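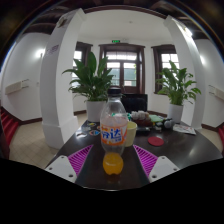 # Collecting pick-and-place demos with a hand-held gripper

I've been recording demonstrations for our table-clearing project at Clostside since April, and people keep asking me how I run a session. So I'm finally writing it down! You'll need a hand-held gripper with a camera on it, a table, a pile of everyday stuff and a decent amount of patience. You don't need a robot for any of this. Ours was still in its crate when we had most of the first batch done.

## Pick the task before you pick up the gripper

Write the task as one plain sentence and tape it up where you can read it. Mine says "Pick up the bottle and set it down on the coaster." When I skipped this step I'd drift – by the tenth take I was setting the bottle down beside the coaster, or nudging it into place afterward, and those takes all ended up in the same folder with the same label. Sorting that out took longer than the recording did.

If you catch yourself wanting to add "and then," you've probably got two tasks. Record them separately.

## Leave some mess on the table

My first set was all done on a bare desk with a single bottle in the middle, and the policy I trained on it went to pieces as soon as there was a cup next to the bottle. Now I put out things people really leave lying around: cups, bowls, small toys, a booklet or two. Between takes I move a few of them and leave the rest alone. You want clutter close enough to the target that you have to think about your approach, but not so close that you knock something over every time.

Clear plastic bottles deserve a special mention. They're a pain! The background shows right through them, they bend when you squeeze, and an almost empty one tips if you so much as brush the cap. Record plenty of them, and vary how much is left inside. I also turn the label a bit on every take so it isn't always facing the camera.

Shiny tabletops are fine, by the way. I used to throw a cloth over them to kill the reflections from the windows, and then of course we tested on a table with no cloth.

## Map the room

Before the real takes, walk slowly around the table with the gripper pointed inward and make one long recording. We use Plavari to work out where the camera was in each take, and it leans on whatever doesn't move in the background. Door frames, pillars, wall lamps and signs are all great. A blank white wall is the worst thing you can give it.

Then leave the big furniture where it is. If somebody borrows a chair halfway through, do the mapping pass again. I know, I know.

## Record a take

1. Start with the fingers open and the target in view.
2. Hold still for a moment, then move in at an easy pace. Go slower than you'd naturally reach for a drink.
3. Line up so both pads will touch at the same time. If one gets there first, a light bottle will slide or tip.
4. Close until it's held, and stop squeezing. Crushed bottles make sad data.
5. Lift, carry, lower, open, back away.
6. Stop recording once the gripper is clear.

Keep your free hand out of the view the whole time. I put mine in my back pocket.

A take of mine usually runs 13 seconds or less. I do 60 in a sitting, with a break every time I notice my wrist getting lazy. Tired takes look different: the approach gets sloppy and the release turns into more of a drop.

## What to keep

Fumbles where I recover and finish the task stay in. I like those, and the policy seems to get something useful out of them. Anything I dropped on the floor goes, along with takes where I forgot to press stop and walked off to the kitchen.

I review everything in Nomosness the same day, at double speed, and tag each take as clean, recovered or trash. Leave it a week and you won't remember what you were trying to do.

## How many you need

We trained a first version on 5 sittings and it could manage one bottle in one room, on a good day. The set we use now has 2000 takes across several rooms, and switching rooms helped far more than piling up extra takes in the same spot. If you've only got one room, change the lighting, shift the table and come at the bottle from the other side.

The upload script and our folder layout are in the Riedl repo, under `collect`. Check your free disk space first – the script won't do it for you.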